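Workshop Tips: Hand-Held Grippers

When a gripper drops things or stops closing

We run hand-held grippers most afternoons. You squeeze the grip, the fingers close, and the software reads where your hand is from the printed cube on top. A robot arm later learns from what you did, so a fault in your hands ends up as a fault in the robot. The tips on this page come out of one bad week in July.

What went wrong

Jomar Cruzado was picking small items out of a tub with the right gripper. Halfway through the session the fingers started closing late. He squeezed harder, the linkage let go all at once, and the tip snapped shut on the side of his thumb. No broken skin, but he had a bruise under the nail for two weeks. We stopped for the day and took the gripper apart on the bench.

The cause was a pivot screw that had backed out. It had been put in dry after a finger change. The finger could lean sideways under load, bind against the body, then jump free.

We also threw out every recording made with that gripper after the last finger change, 1170 of them. Cosimo Messina checked a batch by eye and the late close showed up in nearly all of them.

Checks before you start

Open and close each gripper slowly, five times, with nothing in it. The motion should feel the same all the way. A gritty spot or a small jump means it goes back to the bench.

Hold the body and try to wiggle each finger side to side. A little give in a soft finger is fine. Play at the pivot is not.

Press on the cube with your thumb. If it rocks, tighten the mount. A loose cube gives you a wrong position the whole session and you will not feel it in your hand.

Wipe the markers with a dry cloth. Do not use glass cleaner on printed paper labels. The ink smears and the camera loses the square.

Fixing a backed-out pivot screw

Take the finger off and clean the old grit out of the hole with a cotton swab. Put one small drop of medium thread locker on the screw, the kind you can undo with hand tools. Snug it down until the play is gone, then back off a hair if the finger feels stiff. Leave it overnight. Keep thread locker off the plastic parts - it can crack them.

Padded tips wear out too. Ours came from Zudwood and we change them after 30 hours of use. Ermanno Costa marks the hours on a strip of tape inside the case lid.

Keeping the floor safe

The second thing that went wrong that week was a near fall. Leonardo Bortolotti stepped back from the tub while watching his hands and caught his heel in a loop of cable. He grabbed the rim and stayed up.
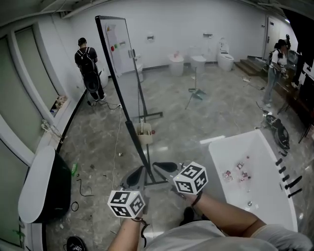
Both grippers in use by the tub. Watch the loose cable on the floor.

Run cables along the wall where you can. Where one has to cross, tape it flat along its whole length. A few short strips leave loops between them.

Pick up scraps and dropped items between takes. Small things roll on tile.

If you have to move backward, stop, look, then step. Have someone else call out if they are walking behind you.

If it jams in your hand

Let go of the squeeze first. Do not force it and do not put a finger of the other hand between the tips to free it. Set the gripper down, say "stop" so the recording gets ended, and hang a red tag on the grip. Red-tagged grippers go to Mirko Villa, and they stay off the floor until he takes the tag off himself.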